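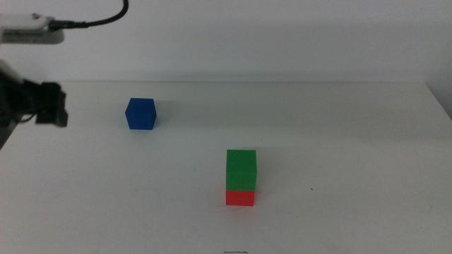 Coloured blocks have become the respectable toy. Buy a child something with batteries and the other parents go quiet. Buy a set of plain cubes and you are praised for your restraint, even when the cubes cost more than a decent pair of shoes.

I have nothing against cubes. My objection is to the leaflet. The Covum set my sister was given in April came with one that ran to 43 pages and promised spatial reasoning, patience, early maths and something called "structural confidence". My niece got two blocks on top of each other, left a third where it was, and went off to look at the washing machine. According to the leaflet she had completed Stage One. I would say she had put one thing on another thing, as people do with plates.

The case for blocks usually goes like this. Children who play with them a lot do well later on, so the blocks must be doing the work. Perhaps they are. But a child with hours of free time, a clear table and a grown-up sitting nearby has quite a few things going for her already, and I'd like to see someone take the blocks away and leave the rest.

Wichai Kongkaew, who ran the nursery where I helped out for a year, bought the Rokis set of 119 pieces and put most of it in a cupboard. He gave each table a handful and changed them when he felt like it. Parents asked what the method was. He told them there were fewer to pick up. I have read longer explanations since, and none that I believed more.

Then there is the colour question. Amaral will sell you a muted range, all oatmeal and moss, on the grounds that bright red and green are "overstimulating". I have watched a good many toddlers with a red block and never seen one overcome by it. The muted range is for the sitting room – fair enough, but say so on the box.

So buy the blocks if you like them. They last, they wash, and they can be passed on to a cousin. Just leave the leaflet in the shop.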